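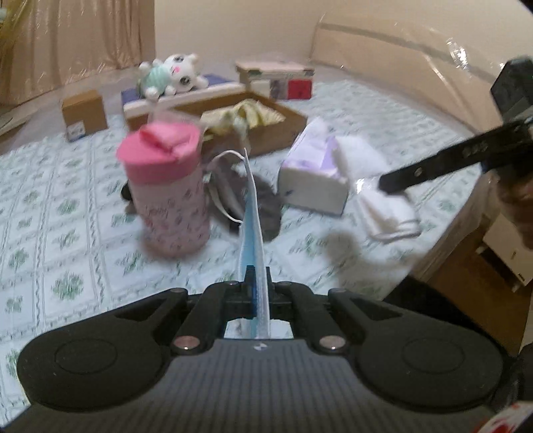
6. Cleaning and descaling

6.1 Before you start

The Pludard room humidifier has to be descaled every 21 days when it is in daily use. In hard water areas the cleaning light may come on sooner. Do not wait for the 21 days to pass if the light is on.

You need:
- one sachet of Pludard descaling powder, or plain citric acid powder
- a measuring jug
- a soft bottle brush
- two clean cloths
- rubber gloves
- a disposable face mask with ear loops

The gloves and the mask are not supplied with the humidifier.

CAUTION: The descaling powder can irritate the eyes, nose and throat. Open a window, and put on the gloves and the mask before you tear open the sachet. Keep children and pets out of the room until the powder has dissolved.

CAUTION: Never mix descaling powder with bleach or with any cleaner that contains bleach.

6.2 Taking the unit apart

1. Press and hold the power button until the display goes dark.
2. Pull the plug out of the wall socket. Pull on the plug itself, not on the cord.
3. Wait 30 minutes for the heating plate to cool.
4. Lift the water tank straight up by its handle and empty it into a sink.
5. Turn the mist outlet counterclockwise and take it off.
6. Slide out the wick filter and set it aside on a cloth. It is cleaned separately (see 6.5).
7. Carry the base to the sink with both hands and pour out the remaining water on the side marked DRAIN. Keep water away from the air inlet on the opposite side.

Note: On units made for the Hostitz wall bracket, release the two clips under the base first. The base will not come off with the clips closed.

6.3 Descaling the base

1. Place the base on a level, waterproof surface.
2. Measure 800 ml of lukewarm tap water into the jug.
3. Hold the sachet close to the water and pour the powder in slowly. Stir until no grains are left.
4. Pour the solution into the base until it covers the heating plate. The level must stay below the MAX line. Keep what is left over for the tank.
5. Leave the solution to work for 30 minutes. Do not plug the unit in during this time.
6. Loosen any remaining scale on the plate with the bottle brush. Do not use a knife, steel wool or scouring powder.
7. Pour the solution out on the DRAIN side.
8. Rinse the base with clean water until the smell of the powder is gone. Three rinses are usually enough.

If a white film is still visible on the plate, repeat steps 2 to 8 with fresh solution. A brown stain that does not come off does no harm and can be left.

6.4 Cleaning the tank and mist outlet

1. Pour the rest of the solution into the tank, close the cap and shake it for a few seconds.
2. Leave the tank standing on its cap for 5 minutes.
3. Empty it and rinse it twice.
4. Wash the mist outlet in warm water with a drop of dish soap. Rinse and dry it.

The tank, the base and the mist outlet are not dishwasher safe.

6.5 Wick filter

Rinse the wick filter under cold running water and press it gently between your palms. Do not wring it, and do not put it in the descaling solution. Replace the filter if it has hardened, if it smells after rinsing, or at the start of each heating season.

Wick filters for the Pludard are sold in packs of two under the name Morais. Older filters with a gray end ring do not fit this model.

6.6 Putting the unit back together

1. Wipe the base and the outside of the tank dry.
2. Slide in the wick filter with the arrow pointing up.
3. Fit the mist outlet and turn it clockwise until it clicks.
4. Fill the tank with cold water, close the cap and set the tank on the base.
5. Plug the unit in.
6. Hold the RESET button for 5 seconds. The cleaning light goes out and the day counter starts again.

Note: The counter does not reset by itself, even if the unit has been unplugged.

Throw the used mask and the empty sachet away with household trash. If the cleaning light stays on after a reset, see section 8, Troubleshooting.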